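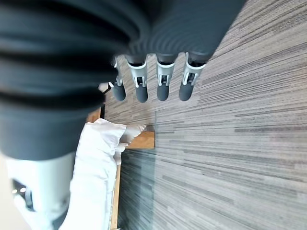 Casalley outreach account, progress to Sep 29, 2023
To: Eugénie Bouvier
From: Valentin Danzer

You asked for numbers before the next payment to Trultomex, so I'll start with the one they keep quoting. The Casalley pages picked up 3597 new followers since February. I don't doubt the count. I doubt that it tells us much.

I read through a sample of 200 of the new accounts. A good many have no posts and no picture, and follow hundreds of companies in no pattern I can make out. Trultomex calls these "quiet readers." They may be right, but a quiet reader and an empty account look the same from here, and we pay the same for both.

Newsletter sign-ups are the figure I trust more. The target was 1000. Maxence Barbier's last export shows we are well short, and most of the sign-ups we do have came in through the Plunthorpe mailing, which cost us next to nothing and wasn't in the Trultomex plan at all.

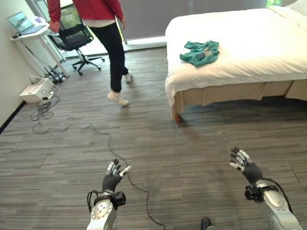
Laptop open on the desk.

Replies and comments. Baptiste Picard has been answering them himself since the spring. He logged 16 threads where a reader asked something real and came back after we answered. Small, but I can read every one of them and see what was said. The "engagement score" in the Trultomex dashboard rose over the same months, and when I asked how it is worked out I was sent a slide.

The paid posts. Fabrice Brunet wants to keep them going through the winter. His case is that stopping early makes the first half a waste. I think that's an argument for spending more on anything we have already spent on. The Lebrun test (same text, no money behind it) did nearly as well on clicks, though it only ran a short time and I wouldn't lean on it too hard.

What I'd ask for now:
Hold the next payment until Trultomex explains the score in writing.
Keep Baptiste's hours as they are.
Repeat the Lebrun test for a full month.

The sign-up export is in the shared folder. The follower sample is too, with my notes, which are messy.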